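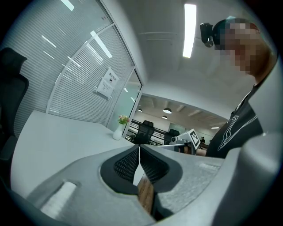

*Gripper with the black mesh pads on, desk side of the glass.*

**Gripper build FAQ**, last touched Aug 13, 2023. Ask Rahel Hofstetter if yours isn't covered.

## What is it, then?

A hand-held gripper for showing a robot arm how to pick things up. You work it by hand, we keep the recording, the arm learns from that later. Project name is Skandcombe. No reason.

## Can I print my own?

Yes. Files are on the shared drive, folder 789. Grey filament if there's any left, colour makes no odds. Slow on the curved housing or it strings badly. Mine took 13 hours.

## Which way do the finger pads go?

Angled in, so the gap makes a V. Diamond texture facing the gap. Press them right down into the sockets. If one rocks, take it out and clear the socket with a blade, dont glue it.

## Where do pads come from?

Stavros Petkov orders from Melnychuk, 12 to a bag. Tell him before you open the last one, not after.

## Do I need the head camera?

For proper recordings, yes. Point it down at your hands and tighten the strap before you lean over. For just testing grip, no.

## What's the cube with the black and white pattern for?

Marker. Software uses it to work out where things are. Don't draw on it, don't tape over it, keep fingers off.

## My recording stops early

Card's full, usually. Or the cable. Pei-shan Kwan got to take 101 before hers went, so do swap cards at lunch. Still stopping? Note the time and tell Rahel.

## Can I take one home?

One at a time, sign the book. Back by the next build evening please. The March one never came back, so Areeba Yousafzai now checks.

## Does it work left handed?

Sort of. Cinzia Piras has a mirrored housing half drawn, will go in the same folder when its done.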